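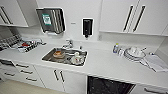 The Last Bowl

Every shared kitchen has a bowl, and everyone who works near it knows whose bowl it isn't.

At Hilitz, where 6 small firms split a floor and a kettle, the bowl tends to arrive on Monday. By Tuesday it has company, usually a mug. The sink is steel, deep enough and perfectly able to cope. The drying rack beside it is already full of clean things that people consider too clean to put away.

"I wash mine and one other," says Orsolya Pintér, who has kept the books upstairs for nine years. "I choose the least frightening."

Her rival in method is Dima Aoun, a believer in soaking. Soaking, as he explains it, is a stage of washing up. It can last until Thursday.

There have been signs, of course. A laminated one lasted a fortnight before somebody used it as a coaster. In August the tenants tried a rota, which was pinned up, admired and then obeyed by Pintér.

She has since proposed a new dishwasher at £857, fitted. Aoun is in favour, though he would like to know who'll be emptying it.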